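Bedroom Safety Walk-Through, with Comments — Galby House, Second Floor
Karkeck Home Checks, October

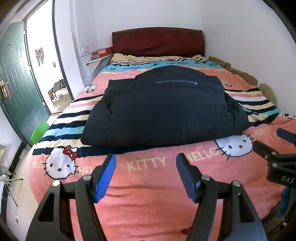 How often should a bedroom be looked over for safety?
Twice a year is plenty for most homes, and a good time is when the heavy blankets come out and again when they get put away.

1. Door opens all the way and the handle turns freely
OK. It's a good solid metal door, and the green is lovely. The red tie around the brass handle can stay as long as it doesn't catch when the latch is worked. Please give it a little tug now and then.

2. Way out of the room and along the hallway is clear
Needs attention. There's an open umbrella on the hallway floor and a small cardboard box as well. I know an umbrella has to dry somewhere — mine lives in the bathtub all fall — but somebody heading out in the dark will find it with their shins. Bathtub or balcony, please, and the box can go wherever boxes go.

3. Floor beside the bed
Minor. Something bright green and plastic is peeking out near the door side. Push it well under or find it a home.

4. Light switch can be reached and is not covered
OK. The switch is above the little white shelf with the red box on it. Keep whatever goes on that shelf low, so a sleepy hand finds the switch first.

5. Headboard firm, no wobble
OK. Nicely padded, too. I leaned on it from both sides and it didn't budge. Bolts to be checked again at the next visit.

6. Bedding away from heaters and lamps
OK. The Hello Kitty blanket is a cheerful thing to walk in on, I must say! No heater in use at the time of the check. If one comes out for winter, keep it 50 inches from the bed, and jackets off the bed too while it's running (the navy puffy one would be happier on a hook).

7. Cardboard and paper stored safely
Needs attention. The flattened cardboard between the bed and the wall should go out with the recycling. It's dry stuff, and it's close to where people sleep. The woven fan is fine, just hang it up if you're fond of it.

8. Smoke alarm tested
OK. Tested at 11 in the morning, good and loud. My ears can confirm it.

Follow-up: items 2 and 7 within 15 days, item 3 whenever you have a minute. Leave a note at the Galby front desk when they're done.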